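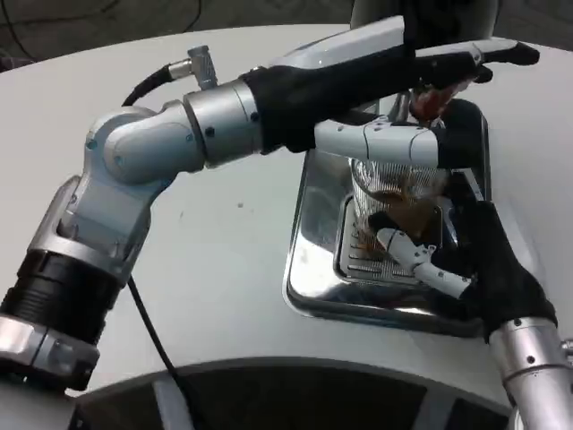 Filed under: League Mail > Officiating and Rules

From: Gopinath Chowdary
Date: April 1, 2023
Subject: Re: Running clock in the second half

I read the proposal twice and I'm mostly for it, but the wording needs work before the coaches vote.

> If a team leads by 36 points or more at any time in the
> second half, the clock will run continuously except for
> time-outs and injuries. The clock goes back to normal if
> the lead drops under 36. Atgate and Valdovinos have both
> asked for this after last season. Please send comments to
> the list and not to me directly, so everyone sees them.

First, "at any time" is a problem. Say a team scores to go up by 36 and the try is still to come. Does the clock start on the try or on the kickoff after it? I'd say the kickoff, and I'd put that in the rule. The referees at Carell had to sort this out on the field in November and the two sidelines came away with different answers.

Second, I don't like the clock going back to normal. Once it runs it should keep running. In the Zisberg game we were down 43 at the half, got one touchdown back early in the fourth quarter, and under this wording the clock would have stopped on every incomplete pass from then on. My starters were out by then and I had 4 linemen left who could play. Both benches wanted to go home.

Third, what counts as an injury stoppage? Last year one game had the clock stopped for a lost contact lens and a broken chin strap. The referee should be able to stop it for equipment, but the rule has to say so.

On time-outs, I'd leave them as they are. A coach who is behind may want one to settle a young quarterback, and that's fair. I would stop the leading team from calling any once the clock is running, except for safety. I know Valdovinos won't agree – their coach told me as much – but I'd like it voted on separately so it doesn't sink the rest.

One more item that isn't in the proposal. Halftime in these games could be cut by up to 5 minutes if both head coaches agree. We did this once on the road and had no complaints, apart from the band, who need to know before kickoff.

If someone has the old wording from before the merger, please post it. My copy is missing the second page, and I think the kickoff question was covered there.

Gopinath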